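# Proving dough overnight

I've gone back to baking bread after a gap of a few years, and this is the method I've settled on.

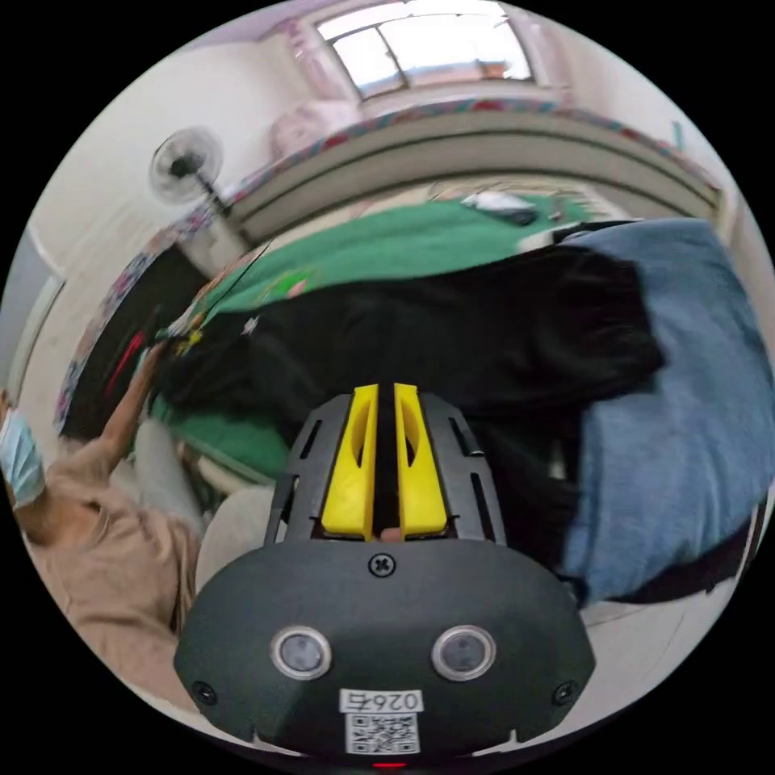
Can you leave a white loaf in the fridge overnight? Up to 16 hours has been fine for me, and at 20 the dough starts to go slack and smell of beer.

The recipe came from Bheki Shabalala, who I used to share a house with in Toscombe. His version used fresh yeast from the baker's on the corner. I use the dried sort and a smaller amount of it, a level half teaspoon to a 500 g bag's worth of flour.

I mix everything at nine in the evening, fold it twice before bed and put a plate over the bowl. In the morning it gets shaped straight from the fridge — cold dough is much easier to handle — and goes into the tin for around 100 minutes. Our kitchen is chilly from October onwards and I add a bit on for that.

The oven is the weak point. The dial says 220 and the thermometer says something lower, so I preheat for longer than any book tells you to. I bake with a lid on for the first half and take it off for the rest.

The last three loaves had a decent crust and slightly too much salt. I'd been using a heaped spoon. I weigh it now.

Next I want to try the same thing with a third rye. Bheki says it will need more water and that I should grease the tin properly.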